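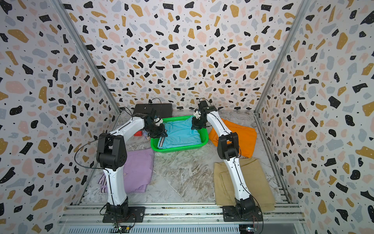
Looking after the two-arm cell

The folding cell at Zollivari went back into use in May 2020 after a service that took most of a week. It had done 153 baskets since the last one, in December, and the left arm had started to stop short when it reached across to the basket.

The cause was a loose mounting plate. The arms are bolted to the aluminum rail by a square plate each, and two of the bolts on the left one had backed off. We took both arms down, cleaned the rail and put everything back with new washers. Check these bolts every 14 days from now on, with the power off.

Cables came next. The loop at the left elbow needs plenty of slack – when it was tied down close to the link, the arm pulled on the connector each time it straightened. Leave it loose. The small circuit boards by the bases are open, so keep drinks and spray cleaner away from the rail.

After any work on the mounts, the arms have to be lined up again over the green basket. Run the Ikberg routine at slow speed, with one garment in the basket and the others on the floor of the cell. Do 11 passes, then look at where the grippers come down on the rim. If one side is off, adjust that arm only and start over.

The marble-pattern floor sheet can be wiped with a damp cloth. Spare gripper parts are in the drawer marked Org, and the service log is kept in the same place. Please write in it even when the job was only a bolt.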